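Candle-pouring returns to Fumcombe hall with a beeswax evening

The candle-making evenings at Fumcombe village hall start up again in September, and anyone who came along last winter will be pleased to hear that there is a good deal more elbow room this time. The sessions have moved from the back room into the main hall, with places for 13 people at each one, and the doors open at 7pm so there is time for a cup of tea and a natter before the wax goes on.

Unathi Baloyi is leading the evenings again, and she has decided to begin with rolled beeswax candles, which need no heat at all and are a lovely gentle way in for anybody who has never made one before (or who, like me, once ruined a perfectly good saucepan). After that come container candles in soy wax, scented with lavender, clove or sweet orange, and then dipped tapers, which take patience but do look wonderful on a table - especially a slightly wonky pair.

The group got through its first 1,000 candles in the spring, and the stall at the Iltness craft fair brought in £1,955, every penny of which has gone on new pouring jugs, thermometers and a proper double boiler. Wicks and wax are included in the price of the evening, though you are asked to bring your own jars, clean and dry, and an apron you don't mind spoiling.

Old candle ends are welcome too, as they can be melted down and used again for firelighters. Names go on the list at the hall or at Lumach, the haberdasher's in the high street.

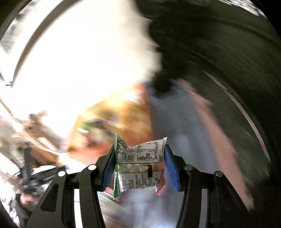
Tarcísio Medeiros: Will there be an unscented table this year? My wife would love to come but the clove gives her a headache, and I'd happily roll beeswax beside her all evening.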